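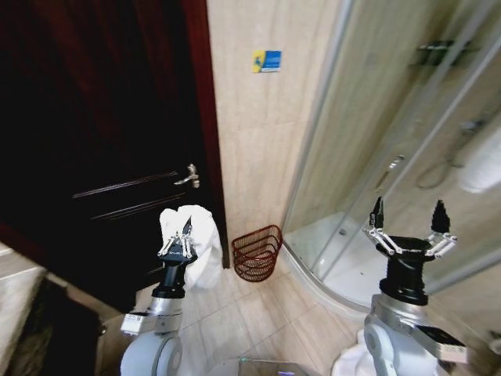 Lever handle

A lever handle is a type of door handle in which a horizontal arm is pushed down to draw back the latch. It is used on interior and exterior doors of houses, offices, schools and hospitals, and in many countries it is more common than the round door knob. The arm turns a square metal bar, called the spindle, which goes through the door and moves the mechanism of the lock or latch inside it.

Parts

The usual lever handle has an arm on each side of the door, one spindle, and a cover for the hole. The cover can be a long plate, which also has the keyhole in it, or a small round piece called a rose. On doors with a rose the keyhole normally has its own separate cover. Inside the arm or behind the cover there is a spring that brings the arm back to the horizontal position after it is released. In older sets this work was done only by the spring of the latch, and for this reason the arms of old handles often hang down a little.

The arm may be straight, curved, or bent back toward the door at its end. The bent form is called a return lever. It is preferred in corridors and on escape routes, as sleeves and bag straps are less likely to be caught on it.

History

Simple levers for lifting a latch are very old, and were made by village smiths from one piece of iron. The handle with a spindle became general when locks started to be placed inside the thickness of the door. In the town of Endden, where the making of door fittings was for a long time the main trade, the first workshops cast their handles in brass and finished them by hand. The largest of these, Plallico, printed a catalog with 379 patterns, of which only 15 were levers and the rest were knobs. In later catalogs the proportion was reversed — the knobs took up a single page at the back.

The smaller firm of Kao, in the nearby valley of Bremilura, made mostly handles for ships' cabins. Its levers were short and heavy, and were fixed with screws that passed through the door from one side to the other. This way of fixing was afterwards adopted for public buildings, where handles are used many times in a day and wood screws become loose.

Use and access

A lever can be worked with the elbow, the forearm or a closed hand, and it does not need a grip. It is therefore recommended for persons with arthritis or weak hands, and building rules in several countries ask for it in public places. A common mounting height is some 100 centimeters above the floor.

The same quality can be a disadvantage. Small children, and also dogs and cats, learn to open lever doors by pulling the arm down. In houses this is sometimes prevented by mounting the handle vertically or by adding a catch.

Privacy sets

For bathrooms and toilets a privacy set is made. It has a small turning piece on the inner side and a slot on the outer side, so the door can be opened with a coin in an emergency. The turning piece usually has its own thin spindle, and the set then needs 2 holes in the door.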